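Sep 18, 2026

Three weeks of taking both kids to school by bike trailer. Notes in a thread for the two people who asked.

Setup: one adult bike, one Milley two-seat trailer bought used in August, one axle hitch. Kai (five) sits left, Ute (three) sits right. If they swap, the trailer pulls slightly to the left under braking. Kai is a good deal heavier.

Route is 3 miles each way. The first half is flat along the canal path. Then the Vesach Road hill, then two blocks of residential streets. The hill takes as long as the entire canal section.

Door to door, the car took 15 minutes plus the drop-off line. The bike takes 24 and there is no line. Bikes go in by the side gate, where Ms. Rathjen checks names off a clipboard.

Loading is the slow part. Order that works: bags in the rear pocket, Ute in and buckled, Kai in and buckled, cover down, flag up. If Kai goes first he unbuckles while I do Ute and we start over.

Tire pressure. The sidewall gives a range and I had been running the bottom of it. At the bottom the trailer feels heavy on the hill. Middle of the range is better, and nobody in back has complained about the bumps.

The rain cover does not seal at the front lower corners. Water comes in off my rear wheel. A longer fender flap fixed most of it. Cut mine from an old plastic binder, two zip ties.

Rain count so far: four mornings. Missed one day entirely, thunder. Drove.

Helmets. Both kids wear them in the trailer. The seat back has a recess for the helmet, but it is set for a taller child, so Ute's head gets pushed forward. A folded towel behind her back evens it out. Check that the straps still lie flat.

Temperature is now the main question. It was 46 at the gate on Tuesday. They are sitting still and I am not, so I am a poor judge of what they need. Current rule is one more layer than I would put on them for walking.

Hats under helmets: thin only. Anything thick lifts the helmet off the head and the chin strap ends up in the wrong place. Knit hats ride in the bag and go on after parking.
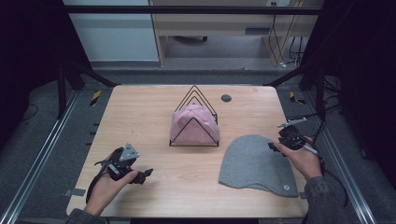
Knit hats, one pink, one gray. Bag only.

Snacks: none on the outbound trip. On the return trip, crackers, issued at the top of the hill. Issued at the bottom, they are gone before the first intersection and there is a second request.

Ute sleeps on the way home most afternoons, usually by the canal bridge. This moves bedtime by close to an hour. No fix yet. Singing was tried. Kai objected.

Maintenance to date: one flat (trailer, left wheel, thorn), hitch bolt checked every Sunday, chain cleaned twice. The flat took 20 minutes on the path with both kids standing on the grass naming dogs.

Next is lights. The flag pole takes a small clip-on but it sags by the end of the ride. Looking at a bracket for the frame tube instead. Will add to this thread when it's mounted.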